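Plastic trays: cleaning and storage

Textured trays hold grease in the low parts of the pattern. Wiping moves it around. Soak the tray for 10 minutes in warm water with dish soap, then scrub along the pattern with a soft nylon brush, first one way and then the other. Rinse and stand on edge to dry.

Avoid scouring powder. It dulls the surface and the scratches hold stains. Do not stack trays damp.

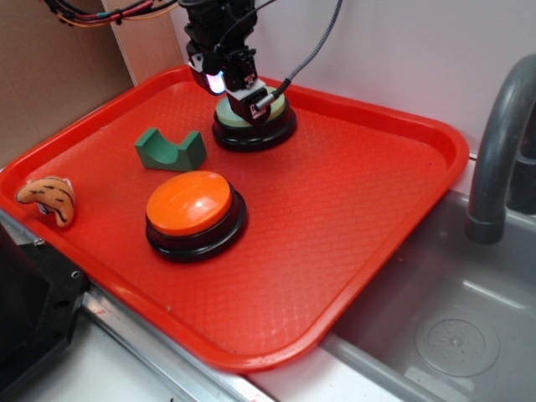

Red-orange tray with a diamond-patterned floor and raised rim.

Replace a tray once the rim cracks. Glue does not hold for long on a part that flexes.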